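Yang House Dining Services
Minutes of the Monthly Kitchen and Tableware Meeting, October

The meeting was called to order at 2:15 p.m. in the small dining room. Ju-won Hong presided. A quorum was present. Apologies were received from the Horkov site.

1. Minutes of the previous meeting

The minutes of the September meeting were approved with one correction. Under item 4, "dinner plates" should read "side plates."

2. Matters arising

The replacement door seal for the upstairs dishwasher has been delivered and fitted. The matter is closed. The quotation for new tray racks from Drustell has not arrived, and the chair will write to them again before the end of the month.

3. Sorting of spoons and small utensils

The chair reported that utensils continue to come back to the serving counter mixed. Members had raised this in the spring, and it was agreed then to try smaller bins in place of the long divided tray. The long tray is difficult to lift when full and does not fit the lower shelf of the dish cart.

The meeting considered the layout of three small rectangular bins set side by side in a row. Black-handled spoons are to go in the two white bins, left and right, and the teal utensils in the gray bin between them. It was noted that a teal-handled piece had been found lying across the spoons in the left bin, and that some metal pieces were mixed in with the teal ones. 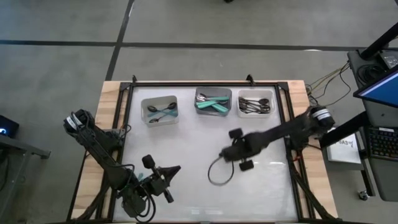
Discussion turned to whether the bins should carry labels. One member felt that color alone would be enough for regular staff but would not help weekend staff, who work at more than one site. Another member pointed out that paper labels had come off the old tray within a week. The chair asked that any label be placed on the short end of the bin, where it can be read from the counter.

It was also asked whether handles should all point the same way. The meeting agreed that this is desirable — particularly for the spoons, which are picked up by the handle at the counter — but that it should not delay the lunch service.

Resolved: that the three-bin layout be adopted on a trial basis for 21 days, with the gray bin kept in the middle position.

Resolved: that metal pieces be removed from the gray bin at the close of each service and returned to the main cutlery drawer.

4. Purchase of additional bins

The meeting reviewed a proposal to buy further bins from Wosunero for the Horkov site. The price quoted is $7 per bin, with lids charged separately. Members saw no need for lids. An order of 70 bins was approved, to be charged to the tableware account, which currently stands at $4,000.

5. Other business

A request was received for a second drying rack beside the rear sink. The chair will measure the space and report back. Members were reminded that chipped bowls are to be set aside and recorded in the breakage book — including those chipped before use.

6. Next meeting

The next meeting will be held on a Monday in November in the same room. Items for the agenda should reach the chair one week in advance.

The meeting adjourned at 3:05 p.m.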